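The Quiet Race for the Holtimton School Board

Three open seats, five names on the ballot and a budget that has to be settled by summer. Most years the Holtimton school board race draws little attention outside the PTA mailing list. This spring, 176 people came to the first candidates' night, and the folding chairs ran out before the opening statements.

The reason is the Floltau bus route. In March the board voted to drop it next fall, leaving families on the east side of town to find their own way to the elementary school. Irina Pană has two children there and works an early shift.

"I don't have a political bone in me," she says. "But I leave the house at 5:40. Who is driving them?"

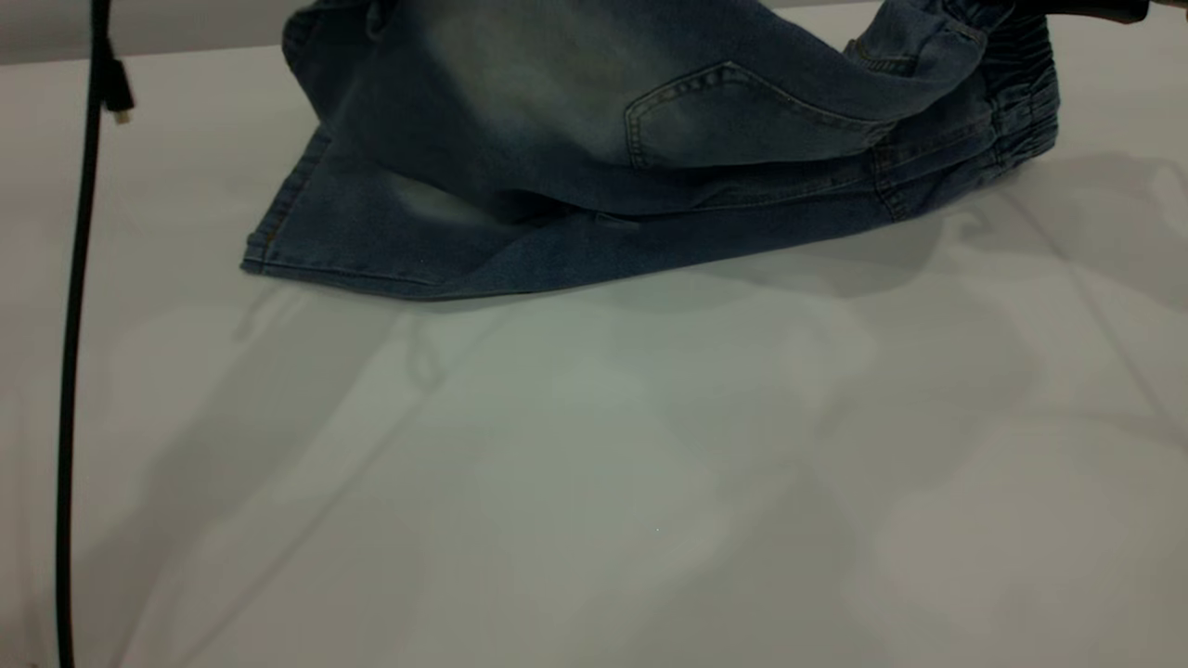 Faded denim with tan topstitching at the back pocket.

Pană is now on the ballot. So is Ovidiu Avram, who has held his seat for two terms and voted for the cut. He says the district was paying for a bus that ran half empty most mornings, and that the money was needed for reading specialists. He brings the ridership sheets to every event and will go through them with anyone who asks.

Turnout is the other problem. In the last board election 912 people voted, and one seat was decided by a margin smaller than a kindergarten class. Stela Coman, a retired librarian making her first run, has spent most of her campaign explaining that the election exists at all. It doesn't fall in November, and there are no presidential names on the ballot to bring people in.
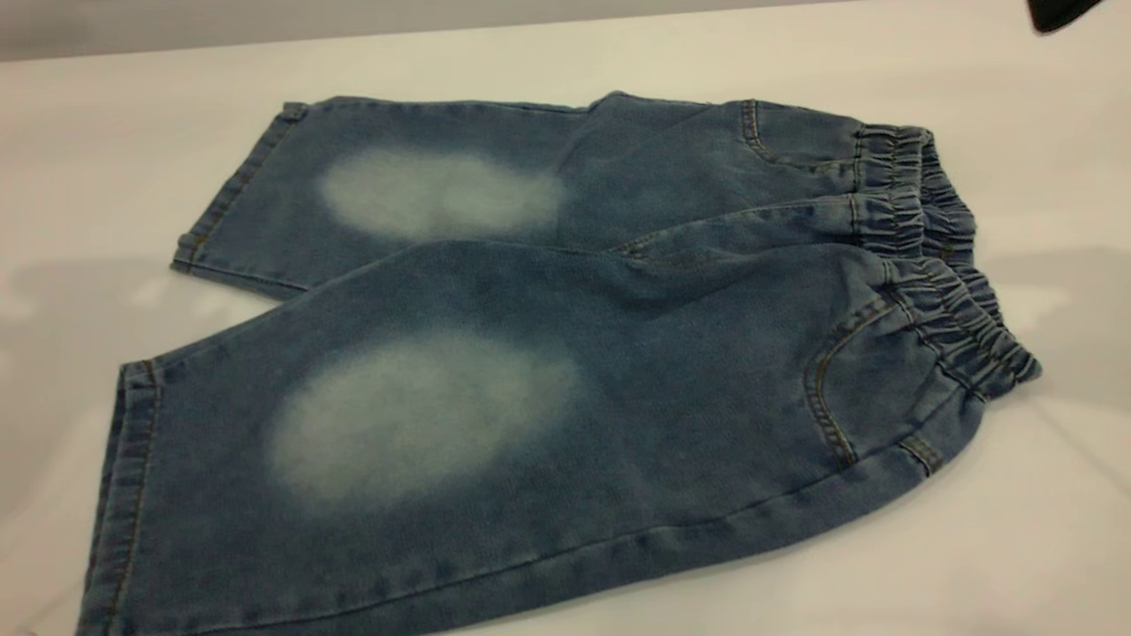

She started with the streets nearest her own and worked outward. By the second week she had knocked on roughly 500 doors – fewer than she wanted, she says, because people kept inviting her in. The bus came up often. So did lunch prices, the leaking gym roof and whether the middle school should start later.

The later start has its own champion in Yolandi Jacobs, who coaches track and wants the first bell moved to 8:45. A petition she circulated at the Bucur Street market collected 237 signatures. Avram calls the idea reasonable but says it can't be done without more drivers, and so the talk comes back to buses again.

The fifth candidate, Þórarinn Baldursdóttir, would bring the Floltau route back with smaller vans. The plan has no price attached yet. Asked about that at the forum, Baldursdóttir said a figure would be ready before the next one.

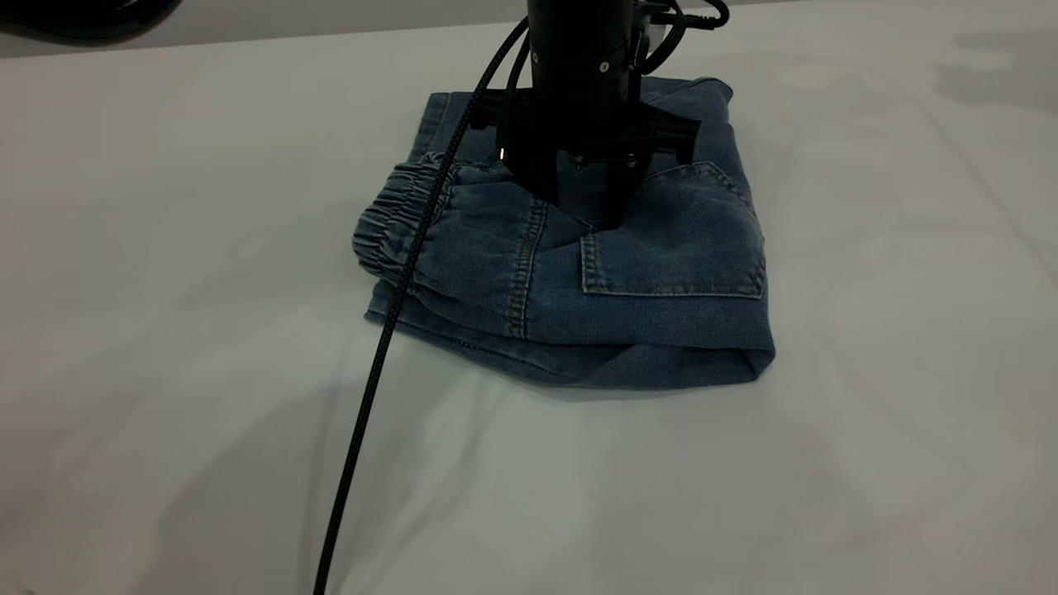

Where to hear the candidates

The second forum is on Thursday, April 14, 2022, at 6:30 p.m. in the Fusar Community Hall. Doors open at 6. Questions can be handed in on cards at the entrance, and children are welcome – there will be a supervised room next to the main hall. Mail ballots must be requested from the town clerk's office by the end of the month.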